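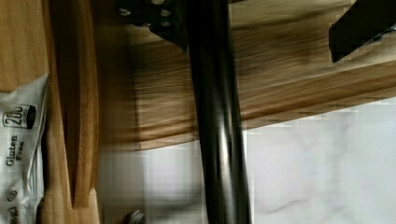 Ullska Robotics Club – Member Guide
Edited by Nour Awad, February
Reading time: 3 minutes

4. Preparing the kitchen bench

This section applies to the Vimlow arm in the kitchen task. Read section 3 (power and emergency stop) first.

4.1 Before enabling the arm

1. Check that the emergency stop is pressed in.

2. Inspect the gripper mounting bolts. Report any loose bolt to Chi-keung Mak and do not tighten it yourself.

3. Route the cables so that the arm can turn through its full range without pulling them tight.

CAUTION: Keep hands off the worktop whenever the arm is enabled, including during pauses.

4. Place the cutting board diagonally on the worktop, between the arm and the toaster. Leave the mugs, jars and canister in a row at the back.

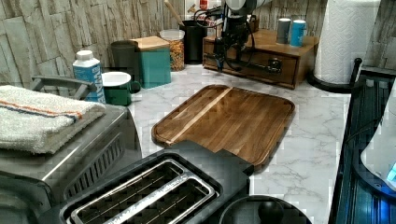 5. Release the emergency stop and load the profile "Ghanem 19".

6. Set the speed limit to 36 per cent. New members stay at this limit until Afaf Smadi has signed their log sheet.

4.2 First movement

1. Jog the wrist slowly towards the board and stop at a clearance of 23 mm.

2. Start recording, then run the approach once without closing the gripper.

NOTE: A recording lasts 148 seconds and stops by itself. Fast wrist movement smears the wrist camera picture – lower the speed and repeat the run.

3. Save the file under your own initials.

This site uses cookies to remember your settings. Accept | Manage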